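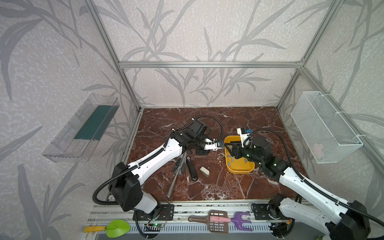 How should a patterned wallpaper be paired with a patterned work surface?

Choose one large pattern and one fine one, and keep the wallpaper paler than the surface below it.

That was the rule taught to Damilola Ojo during her first September at Ouellet, the interiors workshop where she now directs the surfaces department. She has since seen it applied to sewing corners, potting benches and the backs of shop counters. The workshop's sample room holds 2,804 sheets of paper, filed by background color. Gray fills the most drawers.

Gray leaf designs remain the most frequently requested. A darker silhouette on a pale, mottled background conceals small scuffs, and long blades or grass stalks draw the eye upward in a low space. Visitors often ask for the design on a single wall. The workshop generally advises covering all three sides of an alcove, so that the pattern does not stop at a corner.

The surface below requires more thought. Marble patterns in reddish brown, with white and pale veins, bring warmth to a gray setting, but they are busy. Small dark objects placed on them are easily lost. Ms. Ojo recommends a tray in one plain, strong color, and yellow is her usual choice. The tray marks where the work takes place and may be lifted away when the surface is to be cleaned.

Fitting is a matter of patience. At the Skusmont branch, customers are asked to bring home a sample and leave it in position for 4 days, viewing it in the morning and again under lamps. Veined patterns change a good deal in evening light – the red deepens and the pale lines come forward. The leaf papers change less.

Paper should be hung before the surface is laid, and the lower edge should be trimmed only after the surface is in place. Repeats must be matched at the inside corners, beginning with the back wall. Ms. Ojo also advises customers to keep one spare length from the same batch, rolled and labeled, for later repairs.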